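Minutes of the Pluvberg Home Restoration Circle, 18/03/2022

Held in the back hall, with the side door propped open for the first half hour as the heating had been left on. Fourteen members present, three apologies received. Tea was made beforehand this time, and the meeting thanks whoever brought the lemon slice.

## Minutes of the last meeting

Accepted with one correction. The item on front gate hinges should have read "strap hinges" and not "strip hinges", and a member who had gone to the shop and asked for the wrong ones would like that recorded. The correction was made with our sympathies.

## Stripping old door hardware

We had set this down for twenty minutes and it took closer to an hour, but it was a lovely long talk and the chair let it run. The question was what to do with knobs, back plates and letter flaps that have been painted over so many times that the pattern has disappeared. Several members have had good results with the slow cooker method (old cooker, never to be used for food again, water and a spoonful of washing soda, lid on overnight). Others prefer a gel stripper from the Lukitz counter, which costs more but can be used on a plate that is still screwed to the door.

It was pointed out that anything in a house of a certain age should be assumed to have lead paint on it until tested. The meeting agreed firmly. Test swabs are kept in the blue tin in the cupboard and members are welcome to take two each, but please write it on the sheet.

There was some difference of opinion about what to do with brass once it's clean. One half of the room lacquers and the other half lets it go brown, and neither half was moved. A member who lacquered her whole hallway three years ago says it has gone patchy around the knobs where hands touch it, and she will be taking it all off again over winter. Wax was suggested as a middle road. It needs doing twice a year, and the person who suggested it admitted to doing it once.

## Bulk order of hinges and latches

The De Smet quote has come in at $1208 for the full list, delivered. The Modamlow quote was $856, but it leaves out the rim latches and the colour of the hinges is described only as "antique", which made people nervous. We have 58 pairs of butt hinges on the list already, and more names may be added before it closes.

After a good deal of back and forth it was **agreed** to ask De Smet whether they would break the order in two, so that those who only want hinges aren't waiting on the latches. It was also **agreed** to ask Modamlow for one sample hinge so we can look at the finish in daylight before anyone commits.
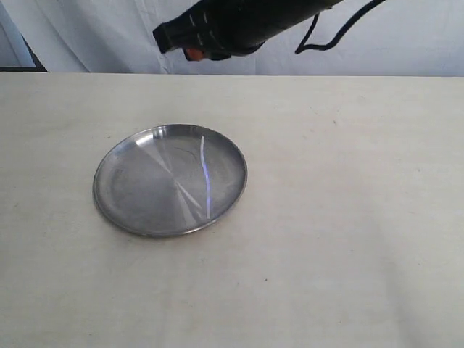
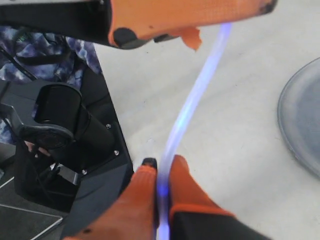
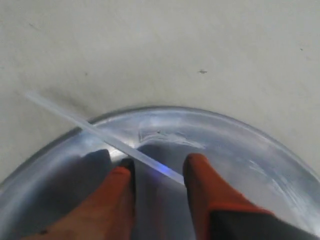
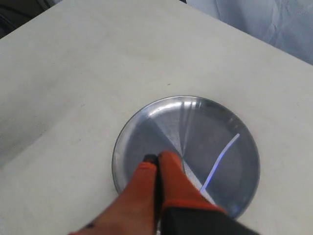

One member wrote in to say she would sooner pay the extra and have everything arrive together, having been through a split order for cupboard catches in November and ended up with two lots that didn't match. She asked that, if we do go ahead with two deliveries, both be taken from the same batch. The meeting thought this very sensible and it will go into the letter.

## Sticking doors

A short item. With the wet summer we've had, nearly everyone has a door that won't shut. The advice from the floor was to leave the plane in the drawer for now and look at the top hinge first, as a loose screw will drop the leading edge far enough to catch. Longer screws, or a glued matchstick in the old hole, will often fix it. If the door still rubs after that, rub some chalk along the edge, close it, and see where it comes off. Please remember to paint or oil any edge you do plane — bare timber will only swell again.

## Salvage shelf

The shelf is overfull. Members are asked to take home anything they left there before last winter. The box of odd escutcheons is still popular and may stay. The sash weights may not, as the bottom board has begun to bow.

## Money

The balance stands at just under $2000 once the hall hire is paid. It was **agreed** to put none of this toward the hinge order, which is to be paid for by the people ordering.

## Other business

- The good mitre saw has been returned, sharpened, with thanks.
- The heat gun has not been returned.
- A visit to the old post office to see the restored counter flaps and brass grilles was warmly supported. Dates to be asked for.
- Could the last person out please check the urn as well as the lights.

Next meeting same place, same time, with window putty as the main topic. Bring a knife you like.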